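Portes ouvertes chez Endmont, un mardi après-midi

J'avais réservé ma place en juin, sans trop y croire, et j'ai reçu la confirmation la veille. Endmont ouvre ses locaux une fois par an, en juillet, à un petit groupe de visiteurs. C'est une entreprise qui travaille sur des bras manipulateurs destinés aux tâches ménagères. J'en avais entendu parler par le bulletin de Codamen, l'association de robotique à laquelle je cotise et où je ne vais pas assez souvent.

Le bâtiment se trouve au fond d'une zone d'activité, derrière un grossiste en carrelage. Il faut sonner deux fois. On m'a donné un badge, un gobelet de café et une feuille avec le programme : présentation à 14 heures, démonstration à 14 h 30, questions ensuite. La présentation a duré plus longtemps que prévu et tout a été décalé d'une demi-heure.

C'est Atif Siddiqui qui nous a reçus. Il s'occupe des essais et il parle vite, avec beaucoup de parenthèses. Il a commencé par le poignet, parce que c'est la partie que les visiteurs regardent le moins. Une petite caméra y est montée, tournée vers la pince, et le logiciel (Memon, c'est le nom maison) utilise ses images en même temps que celles d'une seconde caméra placée à hauteur de tête. Selon lui, le câblage leur a pris plus de temps que les moteurs. Un câble trop court bride le mouvement, un câble trop long finit par passer devant l'objectif.
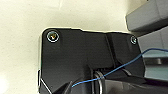 Il nous a ensuite donné quelques chiffres. Memon s'appuie sur 1000 enregistrements faits dans des cuisines, dont 300 pour le seul rangement de la vaisselle. Chaque enregistrement est relu par une personne avant d'être gardé. J'ai demandé combien étaient écartés, il m'a répondu que cela dépendait des semaines, et je n'ai pas insisté. Un autre visiteur voulait savoir si l'on pouvait acheter le bras. La réponse est non, pas pour l'instant.

Pour la démonstration, nous sommes passés dans la cuisine. Je m'attendais à un décor, avec trois gobelets en plastique posés bien droit sur une table. C'est une cuisine complète, avec un évier, des placards et un lave-vaisselle. Atif Siddiqui y tient beaucoup. D'après lui, un banc d'essai trop propre donne de bons résultats qui ne tiennent pas une fois chez les gens, et il préfère de loin travailler avec de la vaisselle sale. 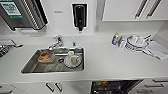 L'exercice du jour était simple à énoncer : prendre ce qui traîne dans l'évier et le mettre dans la machine. C'est lent. J'avais lu des articles qui parlaient de gestes fluides, et je dirais plutôt prudents. Le bras s'approche, s'arrête, corrige un peu, repart. Quand une prise est mauvaise, il recule et recommence. Au bout d'un moment on s'habitue au rythme et on regarde autre chose, par exemple l'opérateur, qui garde la main à côté du bouton d'arrêt pendant tout l'essai.

Les assiettes sont, paraît-il, la pièce la plus pénible quand quelque chose est posé dessus. Il faut décider par quoi commencer, et cette décision n'est pas programmée à l'avance. Les couverts posent un autre problème, surtout les longs manches en travers d'un bac. Une dame à côté de moi a fait remarquer que ses enfants n'y arrivaient pas non plus. Atif Siddiqui a ri, puis il a répondu sérieusement, pendant cinq bonnes minutes.
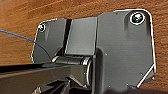
La question que je voulais poser portait sur l'entretien. J'ai travaillé douze ans dans la maintenance de machines d'emballage et je sais que ce sont rarement les grosses pièces qui posent problème. Ce sont les vis qui prennent du jeu et les câbles qui frottent. Chez Endmont, les contrôles se font toutes les 50 heures de fonctionnement, avec un resserrage complet. Je pensais à ce câble bleu, fin, qui passe tout près de la pince : sur mes anciennes lignes, on l'aurait mis sous gaine dès la première semaine. On m'a dit que la prochaine version, étudiée avec leur sous-traitant Arkard, ferait passer les fils à l'intérieur. Je demande à voir, mais l'idée me paraît bonne.

Nous sommes repartis vers 17 heures. Il restait du café et un fond de gâteau au citron. Pour ceux que cela intéresse, les inscriptions passent par Codamen et les groupes sont petits, il vaut donc mieux écrire tôt. Le parking devant le bâtiment ne compte que 2 places pour les visiteurs. Je me suis garé chez le carreleur, qui n'a rien dit.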